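Handgreifer-Paar Hodetti mit Aufgabensatz »Bücher einordnen«
Bestellnummer 2637
Bereich: Robotik und Automatisierung, Sekundarstufe und Arbeitsgemeinschaften
Ausleihe über die Medien- und Gerätestelle Illeck

Kurzbeschreibung

Das Handgreifer-Paar Hodetti wird an Schulen, Schülerclubs und außerschulische Lernorte ausgeliehen, die im Unterricht oder in einer Arbeitsgemeinschaft mit vorgeführten Greifbewegungen arbeiten. Die Schülerinnen und Schüler führen die beiden Greifer von Hand, zeichnen ihre Bewegungen auf und werten die Aufnahmen anschließend am Rechner aus. Der zugehörige Aufgabensatz »Bücher einordnen« ist auf die Pflichtaufgabe des Schülerwettbewerbs Vương abgestimmt, kann aber unabhängig von einer Teilnahme eingesetzt werden.

Das Set ist für Gruppen ab Jahrgangsstufe 9 vorgesehen. Programmierkenntnisse sind für die Aufnahme selbst nicht erforderlich. Für die Auswertung sollten einfache Kenntnisse im Umgang mit Tabellen und Dateien vorhanden sein.

Lieferumfang

Zwei Handgreifer, links und rechts, mit schwarzen Greifbacken
Zwei Anschlusskabel
Ein Fächerständer für den Tisch
Übungsbücher mit festem Einband, verschiedene Formate
Ein Bogen Codeaufkleber
Anleitung und Protokollvorlagen in gedruckter Form
Transportkoffer

Ein Rechner gehört nicht zum Lieferumfang. Die Systemanforderungen sind dem Beiblatt zur Bestellung zu entnehmen.

Die Aufgabe

Ein Buch ist mit beiden Greifern aufzunehmen, aufzurichten und in ein Fach des Ständers zu stellen. Es soll dabei zu keinem Zeitpunkt mit der Hand berührt werden. Gewertet wird ein Durchgang erst dann, wenn das Buch ohne Unterstützung im Fach steht und beide Greifer wieder vollständig geöffnet sind. Umgefallene Bücher dürfen innerhalb desselben Durchgangs erneut aufgenommen werden; der Vorgang ist im Protokoll zu vermerken.

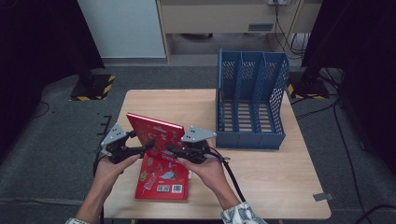
Die Aufgabe erscheint zunächst einfach, stellt jedoch erhebliche Anforderungen an die Abstimmung beider Hände. Wird auf einer Seite stärker gedrückt als auf der anderen, verdreht sich das Buch und trifft schräg auf die Fachöffnung. Die Gruppen sollten daher vor der ersten Aufzeichnung mehrere Übungsdurchgänge absolvieren. Bewährt hat sich eine Aufteilung in Zweierteams: Eine Person führt die Greifer, die andere startet und beendet die Aufnahme und führt das Protokoll. Nach jeweils zehn Durchgängen wird gewechselt.

Aufbau des Arbeitsplatzes

Benötigt wird ein standfester Tisch, der von vorn frei zugänglich ist. Die Kabel der Greifer sind so zu führen, dass sie die Unterarme nicht behindern und nicht unter das Buch geraten. Der Fächerständer steht auf der hinteren Tischhälfte, mit der offenen Seite zur bedienenden Person. Seine Position wird vor Beginn einer Aufnahmereihe festgelegt und bis zu deren Ende beibehalten. Wird sie verändert, ist eine neue Reihe anzulegen.

Für den ersten Aufbau einschließlich Funktionsprüfung sind rund 60 Minuten einzuplanen. Bei wiederholter Verwendung verkürzt sich die Zeit deutlich. Direktes Sonnenlicht auf der Tischfläche ist zu vermeiden, insbesondere bei Büchern mit glänzendem Einband.

Einsatz im Unterricht

Der Aufgabensatz gliedert sich in vier Abschnitte. Im ersten Abschnitt lernen die Teams die Greifer kennen und erproben verschiedene Griffpositionen am Buch. Im zweiten werden die Aufnahmen erstellt. Der dritte Abschnitt ist der Durchsicht gewidmet: Unvollständige oder fehlerhafte Durchgänge werden gekennzeichnet und die Gründe in der Vorlage eingetragen. Im vierten Abschnitt vergleichen die Teams ihre Aufnahmen untereinander und formulieren Regeln für eine gleichmäßige Vorgehensweise.

Der dritte Abschnitt wird von Lehrkräften mitunter gekürzt. Davon wird abgeraten. Im Schuljahr der Erprobung legten die beteiligten Gruppen insgesamt 1273 Aufnahmen vor, von denen ein beträchtlicher Teil erst bei der Durchsicht als unbrauchbar erkannt wurde, meist weil die Aufnahme vor dem Öffnen der Greifer beendet worden war.

Die fachliche Betreuung des Aufgabensatzes liegt bei Thịnh Lã. Auf ihn geht auch die Empfehlung zurück, innerhalb einer Reihe Bücher unterschiedlicher Größe und Dicke zu verwenden und die Reihenfolge vorab auszulosen.

Hinweise zu den Greifern

Die Greifbacken sind strukturiert und halten Einbände auch bei mäßigem Druck. Die Backen sind vor jeder Einheit auf Staub und Klebereste zu prüfen und bei Bedarf mit einem trockenen Tuch abzuwischen. Flüssige Reinigungsmittel dürfen nicht verwendet werden. Die Lagerstellen des Gestänges mit den messingfarbenen Buchsen sind wartungsfrei und werden nicht geölt. Schrauben am Gestänge dürfen durch die entleihende Einrichtung nicht gelöst werden.

Großformatige Bilderbücher lassen sich am besten nahe der Kante fassen. Bei dünnen Broschüren kann es vorkommen, dass sich das Material zwischen den Backen durchbiegt; solche Hefte sind für die Pflichtaufgabe nicht zugelassen.

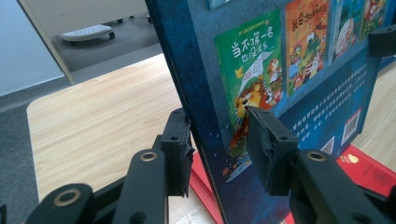 Dürfen auch eigene Bücher der Schule verwendet werden?

Zugelassen sind alle Bücher mit festem Einband, die in ein Fach des Ständers passen. Sprache und Inhalt spielen keine Rolle. Die Codeaufkleber werden ausschließlich auf dem Einband und möglichst nahe der Unterkante angebracht. Für Bücher aus dem Bestand einer Schulbibliothek ist vorher deren Zustimmung einzuholen, weil sich die Aufkleber nicht von jedem Material rückstandsfrei ablösen lassen.

Teilnahme am Wettbewerb Vương

Gruppen, die das Set für den Wettbewerb nutzen, reichen je Team eine Reihe von 100 vollständigen Durchgängen mit Protokoll ein. Die Anmeldung erfolgt durch die betreuende Lehrkraft bis Freitag, 18. August 2023. Die Vorführungen der ausgewählten Teams finden im Januar in der Werkhalle Dekton statt. Dort stehen baugleiche Greifer bereit, eigene Geräte müssen nicht mitgebracht werden. Übungsbücher dürfen mitgebracht werden, sofern sie im Protokoll aufgeführt sind.

Ausleihe und Rückgabe

Die Leihfrist beträgt sechs Wochen. Eine einmalige Verlängerung um zwei Wochen ist möglich, wenn keine Vormerkung vorliegt. Die Ausleihe ist für öffentliche Schulen und anerkannte Jugendeinrichtungen kostenfrei; die Kosten des Rücktransports trägt die entleihende Einrichtung.

Bei der Rückgabe ist der Inhalt anhand der Packliste im Kofferdeckel zu prüfen. Die Anschlusskabel sind locker aufzuwickeln und dürfen nicht um die Handgriffe gelegt werden. Beschädigungen sind auf der Rückseite der Packliste zu vermerken, auch wenn die Funktion nicht beeinträchtigt ist. Die aufgezeichneten Daten verbleiben bei der Schule.

Reservierungen nimmt die Medien- und Gerätestelle Illeck unter Angabe der Bestellnummer, der Gruppengröße und des gewünschten Zeitraums schriftlich entgegen.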